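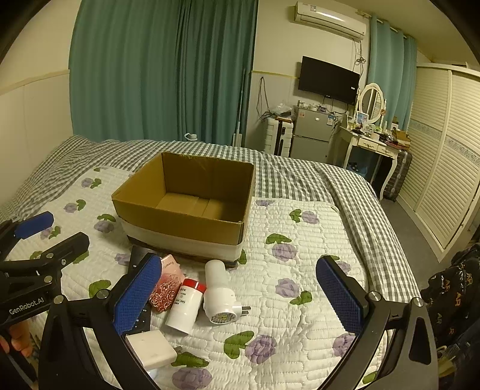 Nusrat Mohmand puts down most of her bad nights to bedding that was too warm for the room, and she says it took her years to look past the mattress. Leonie Stüber disagrees in part: in her view people buy the wrong sheets first and then pile on covers to make up for it.

Chapter 5
Bedding and Household Textiles

Key terms: thread count, plain weave, wadding, coverlet, loft, drape, colourfastness

By the end of this chapter you should be able to tell a coverlet from a quilt, read a care label, and choose bedding to suit a room and a season.

5.1 Layers on a bed

A made bed is a set of layers, and each layer has its own job. The bottom sheet protects the mattress and takes most of the wear. The top sheet, where one is used, keeps the covers clean. Above these come blankets, quilts or a doona, and last of all a coverlet or bedspread.

Air does most of the work of keeping a sleeper warm. Fibres trap it in small pockets, and still air is slow to carry heat away from the body. Two light covers can be as warm as one heavy one, and they are easier to wash and to dry on a line. A heavy cover has its uses all the same -- some people sleep better with weight on them.

5.2 Quilting

Quilting means stitching through layers of cloth, usually with wadding between them. The stitches hold the wadding in place so that it does not bunch up in the wash. Straight rows and diamonds are common. Wavy lines give a softer, puffed surface.

The distance between rows matters. Close rows make a flat, firm cloth. Wide rows leave more loft but put more strain on each line of stitching. When you inspect a quilted item, turn it over and look for skipped stitches on the back.

5.3 Pattern: woven or printed

Gingham and other checks are traditionally woven from dyed yarn, and the pattern shows on both sides of the cloth. Floral designs are more often printed on one side after weaving. Printed colours may fade sooner than yarn-dyed ones, depending on the dye and how it was fixed. Most checks can also be printed, so compare the two faces before you decide.

Mixing a check with a floral is an old habit in bedroom furnishing. It tends to work best when one of the patterns is in a quiet colour such as grey.

Activity 5.1

Choose one item of bedding at home. Record the fibre content from its label, the type of weave if you can identify it, and the washing instructions. Bring your notes to class for use in section 5.4, Fibre content and care.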